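8/17/19
Quentin Courtois

Re: snack table, rack or no rack

Hi all, replying to the list so I only have to type this once. Quoting the bit that matters:

> Can someone tell me what we're doing about the snack table. Last time the
> chips got crushed under the bottles and the soda was in three different
> spots. I don't mind buying but I'm not arranging it too. Also who has the
> list of what people drink? Is the break room at Aravena still ok or are
> we back at Sturklow?

Aravena, same room. Sturklow is out until December, they want the floor done.

The list of what people drink is in my head, sorry. Cola, the green stuff, orange. Those three go every time. Nobody touched the diet or the fizzy water, I took most of it home again and it's still in my garage. Please don't buy more.

Budget: the drinks and snacks line is 2,828 for the year and we've used 2,232 of it, so a bit under six hundred left. Not tight but don't go nuts. The last run at Hikau came to 291 with the cups and napkins in it. Same again is fine. Keep the reciept, photo of it is ok.

On bottles. Plastic only, the small ones people can carry off. Big bottles go flat and then somebody has to pour. Sort by kind, stand them up, labels facing out if you have the patience. Cola and green can stand near each other, I don't care which side.
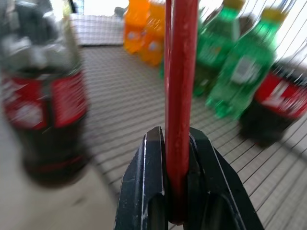

1. Drinks first

Bottles go in before anything else. They're the heavy part and once chips are on top you won't want to be lifting things. Bottom level of the wire rack, all of it. Orange together, green together, cola together. If you run out of room down there leave the rest in the case under the table, refill as they go.

Don't lay them down. Somebody did in the spring and they rolled every time a person leaned on the table.

2. Chips on top

Top grid of the rack is a shelf, use it. Bags only, nothing heavy. One of each flavor out at a time, side by side so people can see the color and grab. The rest stay in the box. A bit of overhang at the front is ok, the big bags never sit flat anyway. Don't stack them two deep, the ones underneath turn to crumbs and that's what the complaint was last time.

Flavors: whatever Hikau has. People liked the ones in the red, green and pink bags, most of us can't read the front so it's a lucky dip, which was half the fun I think. If you can read it and one has shrimp in it, put a sticky note on that one. Two people asked.

3. Where it goes

Rack on the big beige table, set well back, leave the near side clear. People need somewhere to put a cup down. If it's right at the edge the line bunches up and blocks the door. Cups and napkins go on the windowsill, not in the rack. Trash bag on the door handle.

I did suggest the Cilus folding shelf instead but it wobbles and it's a pain to get in the car. Wire rack is ugly but it works, you can see what's left through the sides without digging. Keeping it.

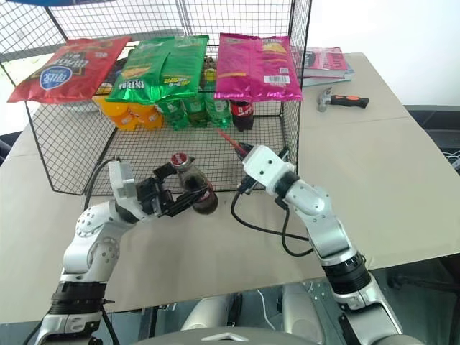 Marta wrote back off list that the rack is fine by her but she'd swap the order, chips below and drinks up top, so nobody has to reach in under the shelf for a bottle. She has a point about the reaching, the gap is narrow if you've got big hands. But that puts all the weight up high, and I don't trust that top grid with a full row of soda on it. She also says orange runs out first and we should get double. Agree with that one. Double orange, same amount of cola, same green.

So for whoever is buying, short version:

- cola, green, orange (double)
- chips, mixed, no more than fits in one box
- cups, napkins, trash bags
- NO diet, no fizzy water

I can do the rack and the table if someone else does the shop. Need a name by tomorrow night, otherwise I'll just go myself and you'll get what you get. Room is open an hour before. Side door, the front one sticks.

And please take your empties out with you, the bin in there is tiny and we had bottles on the floor last time.

Gotta run, more later re the parking

Quentin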